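Can a Robot Really Fold Your Laundry?

Maybe you've seen the ad. A robot arm called the Zekent picks up a T-shirt, folds it, and drops it on a perfect pile. Then some cheerful music plays. The company that sells it, Nestar, says it will "end laundry day." That is a big promise, so let's take it slowly.

First, an ad is made to sell you something. The people who make it can film one shirt 242 times and show you the best try. They don't have to show the other 241.

Second, cloth is hard for machines. A block keeps the same shape when you pick it up. A sock doesn't. It droops and bunches up — and each time it lands, it makes a new shape. You can find the corner of a towel with your fingers without even looking. A robot has to work it out from camera pictures, and a crumpled cloth can hide its own corners.

Third, look at the price. The Zekent costs $2787, and that doesn't include the stand. Nestar says the robot learned from over 2000 practice folds. That sounds like a lot, but were they all the same kind of shirt? The box doesn't say. It does say, in small print, "for ages 9 and up, with an adult."

Part of the robot's job is finding cloth on a plain surface with the small camera near its gripper. 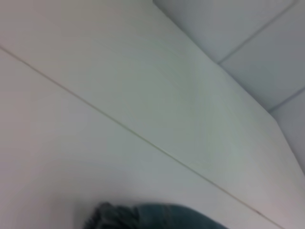
Does the Zekent put the clothes away in your drawers?
It only folds. An adult or a kid still has to carry the pile to the bedroom and put everything away.

If you ever see one in a store, ask to bring your own shirt. Pick a wrinkly one, turn it inside out, and watch the whole thing from start to finish.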